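Two Arms in a Former Laundry Room

The Rácz building in Branidport used to have a laundry room on the ground floor. The machines went out years ago, and Primport, a shared workshop with 200 members, took over the lease. Dezső Erdős pays for a bench there and has spent most of his evenings since August on a pair of robot arms that he hopes will one day break down packaging for the recycling bin.

He keeps a build log. By his own accounting the project has cost him $2,963, with the rail and the power supplies taking more than he planned.
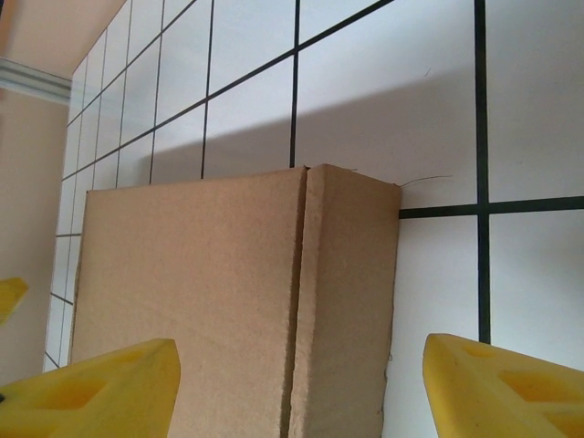
Erdős started with the gripping, and it is still the part he works on most. A human hand finds the edge of a carton without much thought. A gripper has to be brought in low, with its fingers open on either side, before it can close on anything. The yellow fingers are molded with recessed pockets, and the boxes he likes for practice are plain brown ones with no printing. Corrugated board crushes if the force is set too high and slips if it is set too low, so he changes one setting at a time and writes it down.

The software side runs on a package called Mever, which he has patched in several places. He would like to clean those patches up before anyone else tries to use them.

Both arms share a single rail of aluminum extrusion. Bolting them to the same piece keeps the distance between them fixed, and that saved him a second round of calibration after he moved the bench closer to the window. The purple cables are looped with enough slack for the elbows to swing out.

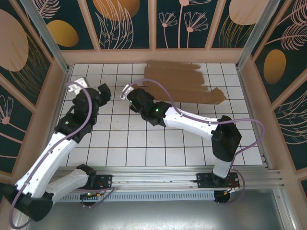 Dénes Csonka thinks the shared rail is a mistake. He says that when one arm stops hard the other one feels it, and he would have put each on its own plate and accepted the extra calibration. He also says he would have begun with a single arm and added the other after a year.

Erdős has heard this before and plans to stiffen the mounts first. The parts are on order. If they don't help, he will cut the plates.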